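Radcombe snack counter – progress report
June 4, 2020
To: Petronella Nkuna
From: Karabo Mtshali
Covers: setup phase through this week

Petronella – quick one as promised, sorry its late. Longer version with receipts comes with the September report.

Where we are

Counter layout mostly settled. Grab and go only, everything wrapped or bottled, no open food. That was your condition in the grant letter and we've stuck to it. Tshepo redid the table plan after the first try, bars were too far back and people had to lean over the drinks.

Sandwiches now come from Flilldale, 22 per delivery, each in its own wrapper. Good so far. Bread holds up till mid afternoon, after that we mark down.

Bars and crackers – still buying from two places. Bheki wants to move it all to Bameck, cheaper by the case. Waiting on their price list.

Money

Display stuff came in under budget. Trays and baskets were cheap, the acrylic pieces were the big spend. Small amount left on that line, would like to move it to replacement baskets if you're OK with that. Please confirm by email, a yes is enough.

Delivery charge from Flilldale was not in the orignal budget. Themba is asking if they will drop it for a standing order.

Problems

Labels. Price cards fall over whenever somebody reaches past them. Trying clips.

Lost 3 selling days when the fridge out back quit. Fixed, under warranty, no cost to the project.

Survey cards – gave out 30, got 20 back. Most people want more choice in sandwiches, a few asked for fruit. Fruit means washing and bagging so not yet.

Layout as it stands

Drinks at the back on the two-tier rack, red bottles, upper row and lower row so both can be reached. Bars and crackers share one white tray. Sandwiches go in the round wicker basket. 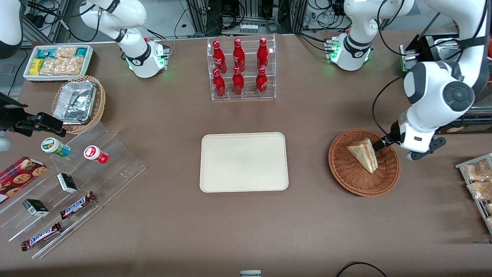 Tray in the middle stays clear for putting an order together. Tshepo wanted to fill it with more bars, I said no, we need somewhere to set things down. Stepped stand stays on the left side for now, may swap it for a shorter one.

Next

– Bameck price list, decide on bars
– clips for the price cards
– second sandwich filling from Flilldale, maybe a third
– Themba to write up the restocking steps so its not all in Bheki's head

Need from you: the yes on the leftover display money, and the date the next payment goes out. Call me any morning.

Karabo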